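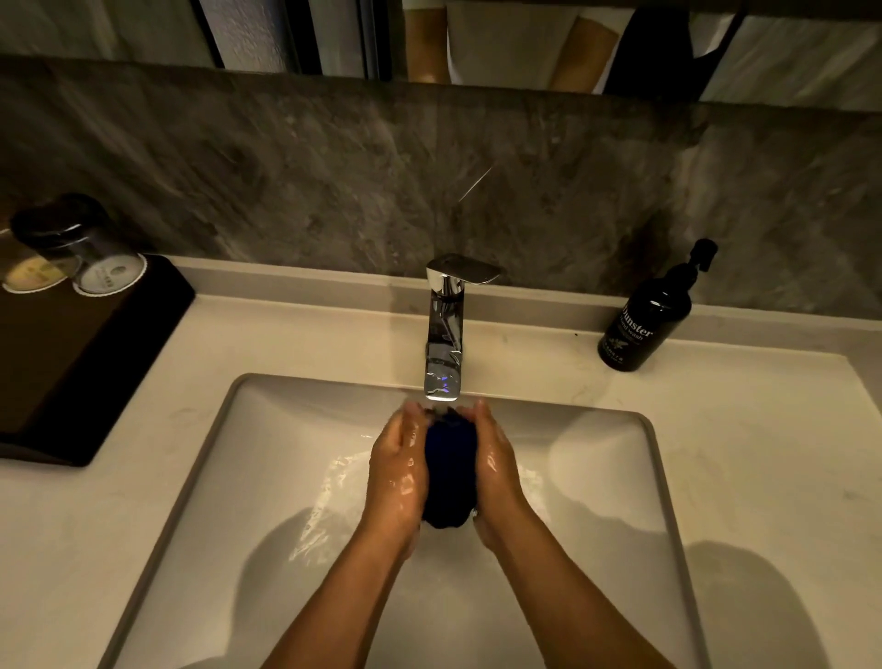 Figure 10.1 Rinsing a dark blue cloth by hand under a faucet.

Chapter 10
Water in the Home

Every day we open a faucet and do not think about the road the water has made. In the town of Sestano this road begins at the Trusero spring, 763 meters above the sea, and passes through 157 kilometers of pipe. In dry summers, up to a third of the water is lost in leaks.

In this chapter we study how a town collects, cleans and shares its water. We begin with the household, and then we follow the pipes back to the spring. Before you read, write down for what purposes your family used water this morning.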